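**March, notebook, Westlow listing photos + measure-up**

8:10. Met Edgars Jaunzems at the gate. Code on the sheet is wrong, he had the right one on his phone. Changed it on our copy. Lockbox is on the side door, not the front, sticks a bit, push the shackle in before you turn the dial.

Job: get Westlow ready to list. Measure every room, redo the floor plan, fix the lighting problem in the kitchen shots, write a first draft of the blurb. Seller wants it up before the end of the month. Two price ideas floating around and I'm staying out of that.

**Measuring**

Laser first, tape as the check. Started in the primary bedroom and went clockwise like last time.

- Primary bed: laser and tape agree. Closet NOT in the room figure, keep it separate.
- Hall bath: laser kept bouncing off the shower glass. Hung a towel over the glass, fine after that.
- Loft: sloped ceiling on the north side. Measured to where it drops under five feet and stopped. The old plan went all the way to the wall, so the old plan is too generous.
- Garage: the old listing called it "oversized". It is a garage. Shelving stays, Edgars confirmed.
- Laundry: old plan has the door swinging in, it swings out now.

Went over the whole total again on the back of an envelope. Old listing is 400 square feet over what I get. Checked twice. Most of it is the loft plus the covered patio, which somebody counted as inside space. Can't list it that way. Edgars not happy but he agreed, he'll tell the seller himself. Put both numbers in the folder with the working so we can show where the difference comes from.

**Kitchen shots, the orange problem**

Every kitchen photo we have of this place comes out orange on the left and blue on the right. Under-cabinet strips are warm, window side is daylight, pendants are somthing in between. Tried:

1. All lights on, auto white balance. Awful, same as before.
2. All lights off, daylight only, tripod, long exposure. Much better. Backsplash reads as the right color. Far corner by the pantry goes muddy.
3. Lights off plus one flash bounced off the ceiling behind me. Best of the lot. Granite has a hot spot near the sink, moved a step left and it went away.
4. Two exposures blended. Edges of the window look fake. Not doing that again.

Going with 3. Camera at counter height plus a hand. Any higher and the island looks like a raft.

Note for whoever shoots next: take the magnets off the fridge, close the dishwasher all the way, turn the faucet handle square. I forgot the faucet and had to redo the wide one.

**Blurb, draft so far**

"Four bedrooms and a sunny loft on a quiet loop. Kitchen redone with granite and soft-close drawers. Covered patio, fenced side yard, room for a trailer behind the gate."

Hold the trailer line till we have the HOA rules in writing. Edgars says yes, the sign at the entrance says ask. Skisow had the same thing and we had to pull the listing for two days to fix one sentence. Not again.

Also no "must see", no "won't last", no all caps. I know it's the house style over at Iglesias but buyers skip right over it. If the stone is real say what stone. Need to ask, invoice might be in the closing packet.

**Phone call at lunch**

Flumutari wants the same treatment when we're done. Smaller place, one floor, tenant in till the end of the month so access by appointment only. Said yes but not this week. Told them blinds up and counters cleared before we get there or it doubles the time.
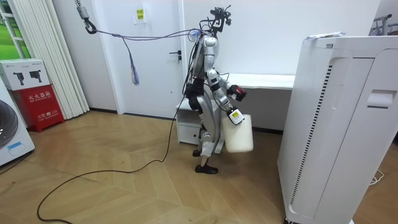
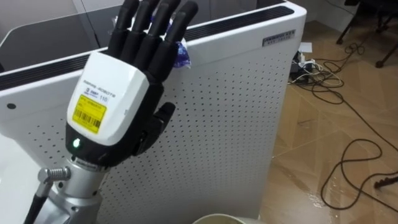 2:40. Back at the desk. Floor plan redrawn, the loft now has a dashed line at the slope with the height written on it. Labels were too small when printed on letter paper, bumped them up and dropped the furniture icons. Nobody needs to see a tiny sofa.

Exported the kitchen set, full size plus the small ones for the site. The site squashes anything taller than it is wide so no vertical shots in the first five.

Still open:

- front exterior, needs morning sun, trash cans were out today
- seller to sign off on the new square footage
- HOA letter re trailer parking
- which stone
- spare battery for the laser, it was blinking by the time I got to the garage
- return Edgars's gate remote, it's in my coat pocket

Go back at 8 for the exterior if it's clear. If not, twilight shot and call it done.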